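Escuela de manos

En la nave de Ondden la jornada empieza a las ocho con una tarea que cualquiera resuelve sin mirar: abrir un estuche de auriculares, sacar los dos y volver a guardarlos. Los operadores la repiten hasta la hora de comer. Cada intento queda grabado con la posición de todas las articulaciones y el vídeo correspondiente, y pasa a engrosar el conjunto de ejemplos con el que se entrena el sistema.

El proyecto se llama Bodard y en agosto sumaba 825 episodios válidos. Otros 183 se descartaron, casi siempre por una pausa demasiado larga del operador o por un auricular que acabó fuera del alcance de los brazos.

«Un fallo bien corregido nos sirve», explica Nele Diekmann, responsable de la recogida de datos. «Lo que no sirve es la duda. Si la persona se queda quieta pensando, el modelo aprende a quedarse quieto».
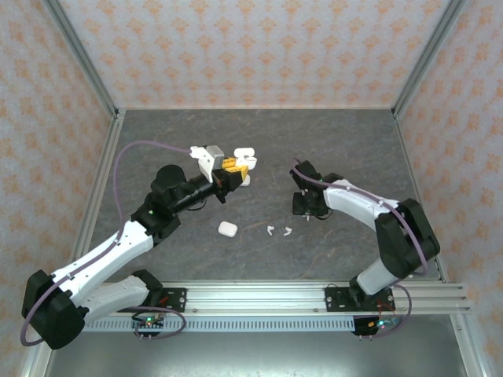 Puesto de trabajo con dos brazos montados sobre un raíl. La pinza izquierda, de dedos amarillos, sujeta un estuche abierto.

El papel de flores de las paredes se cambia cada cierto tiempo. Diekmann quiere fondos distintos para que el sistema no asocie la tarea a un solo decorado, y los compra en una tienda de saldos del barrio. También varían la luz y la colocación inicial de los objetos.

Los estuches plantean una dificultad particular. Son lisos, pequeños y la tapa ofrece poco agarre. Las primeras pinzas resbalaban, y el equipo probó 3 modelos de dedos antes de quedarse con los actuales, que imprime Broro, un taller vecino.

De los episodios válidos, 442 corresponden a la apertura. El resto se reparte entre extraer los auriculares y devolverlos a su hueco, la parte que más cansa a los operadores. Los turnos frente a los mandos duran una hora y después toca revisar grabaciones, marcar el comienzo y el final de cada movimiento y anotar las incidencias.

La siguiente tanda se hará con estuches de otros tamaños. Diekmann ya tiene una caja llena junto a su mesa.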